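Speaker notes: Collecting and cleaning seed from native plants
Ruoxi Lei
Spring growers' meeting, Jindholm, March 16, 2024

Opening (keep it short)

Good morning and thank you for coming. My name is Ruoxi Lei and I run the seed room at Danell Nursery. Please excuse me if I look at my paper, I speak more clearly when I do.

Today I will talk about seed. I will not talk about planting plans or about weeds, because other speakers have these topics after lunch. I want to cover when we collect, how we dry, how we clean, and what we write on the bag.

Ask the room: who collects their own seed already? Wait for hands.

When to collect

The most common mistake I see is to collect too early. A seed head can look brown from the path and still be green inside. Take one head, open it with your thumbnail and look at the seed. If it is soft or milky, go home and come back in a week.

The second mistake is to come back too late. Lupine pods open on a hot afternoon and throw the seed away from the plant. At our Escobar site we lost most of one lupine patch in this way. Now we tie small cloth bags over some of the stems when the pods start to turn.

Grasses are easier. Hold the head in your closed hand and pull gently. If the seed stays in your hand, it is ready. If you must pull hard, it is not.

We take no more than one fifth of the ripe seed from a wild patch, and we ask the landowner every year again, even when we know them well. Permission from last year is not permission for this year. (Say this slowly.)

Also collect from many plants, and not only the tall ones. If we choose only tall plants, after some years we have a crop, and it will not behave like the meadow it came from. At Escobar we walk in lines and take a little from every third or fourth plant, also from the small ones at the dry end.

Drying

Paper bags, never plastic. Fill them half way and leave the top open. We put ours on racks with a fan in the room, no heater. Turn the material by hand every day for the first week. Insects will walk out, so put the bags somewhere you do not mind this.

Cleaning

Most of you do not need a machine. For small lots we use kitchen sieves, a rubber mat and a wooden block. Rub the material softly, sieve it, and then use moving air to take away the light parts. Practice first with seed you can afford to lose.
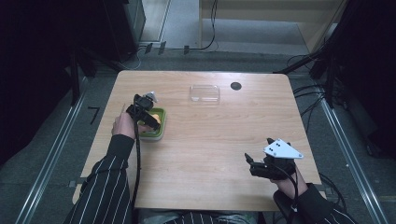 How clean is clean enough? For your own field, some chaff is fine. If the seed goes through a drill, it must flow, and then awns and hairs are a real problem. Yarrow seed is so small that we mix it with dry sand or rice hulls before sowing, otherwise all of it lands in the first corner.

Keep a sample from each lot before you mix anything. I did not do this in my first two years and I am still sorry.

Labels and records

On each bag we write the species, the site, the collection date, the collector and the lot number. The same label goes inside the bag also, in pencil, because ink can fade and tape can fall off.

Last year our book had 61 lots. Lot 1202 is the one I want to tell about. It is a checkermallow from the Gatia prairie, and the outside label was gone when we opened the box. The pencil label inside was still good. Without it we would have thrown away the whole bag.

Cold period

Many of our species need cold and damp before they wake up. For those lots we use damp vermiculite in the refrigerator, and we check for mold every week. The length is different for each species, so please take the printed table from the desk at the door. If you sow outside in the fall, the winter does this work for you - this is what I recommend to beginners.

If there is time

Germination test: count out one hundred seeds, lay them on damp paper, cover them and write down what comes up. For lot 3413 we did the test 2 times, as the first result was very low. The paper had dried out over a long weekend. The second test was good, and we sowed at the normal rate.

Questions

Likely questions: how long seed can be stored (depends on the species, dry and cool is most important), whether we sell small amounts (yes, from April), whether people can visit the seed room (yes, please write first).

Remind everyone to bring back the sample trays before the break.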